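Mardi, portes ouvertes chez Trullby

J'avais coché la date depuis un moment, et pourtant j'ai failli rater le début (merci le bus, merci la pluie). Trullby ouvrait son atelier au public de 10 h à la fin de l'après-midi, et comme je traîne sur leur site depuis l'automne, je ne pouvais pas laisser passer ça !

À l'entrée, café tiède, badge autocollant, et on nous répartit en petits groupes. Le mien était très mélangé : des lycéens, deux retraités qui posaient d'excellentes questions, et une dame venue de Tarton exprès, qui prenait des notes dans un cahier à spirale. On a commencé par l'atelier mécanique, où j'ai surtout retenu l'odeur d'huile et le prix d'un réducteur. Je vous épargne le montant, j'en ai encore mal pour eux.

Mais moi, j'étais là pour Gwilliam. C'est le nom de leur projet de préhension, et la démonstration se passait dans la petite salle du fond, sur grand écran, parce qu'ils font travailler la main en simulation avant de toucher au matériel. L'exercice du jour paraît bête comme tout : attraper des gobelets. Eh bien, 3 essais lancés devant nous, 2 réussis, et au dernier le gobelet est parti rouler à l'autre bout de la table. Toute la salle a fait « oooh » comme au feu d'artifice. 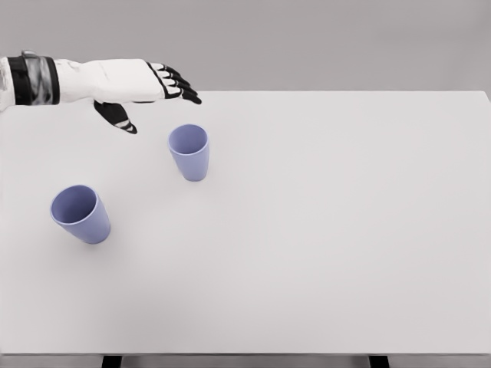
Démo Gwilliam, en simulation : la main en approche au-dessus de la table, deux gobelets bleu lavande à portée.

Ce qui m'a plu, c'est qu'on nous a laissé le temps de regarder. L'animatrice mettait sur pause et nous demandait où, à notre avis, le pouce allait se poser. Je me suis trompée presque à chaque fois ! On oublie complètement à quel point on prépare son geste avant de toucher un verre, les doigts s'arrondissent tout seuls. Il leur faut environ 2000 essais simulés avant de juger un réglage, et ils en changent sans arrêt : l'écartement des doigts, la vitesse d'approche, le frottement du plastique (ce dernier, apparemment, leur gâche la vie).

Un des retraités a demandé si elle saurait débarrasser une table après un repas de famille. Réponse : « pas avec ma famille ». Bon.

Je suis repartie avec un dépliant, un crayon et une grosse envie de réinstaller le simulateur que j'avais abandonné en mai. Leur prochaine démonstration aura lieu à Dredusden, avec la vraie main cette fois. C'est loin, c'est cher en train, et j'ai déjà regardé les horaires. Si quelqu'un par ici y va en voiture, écrivez-moi dans les commentaires, j'apporte les sandwichs.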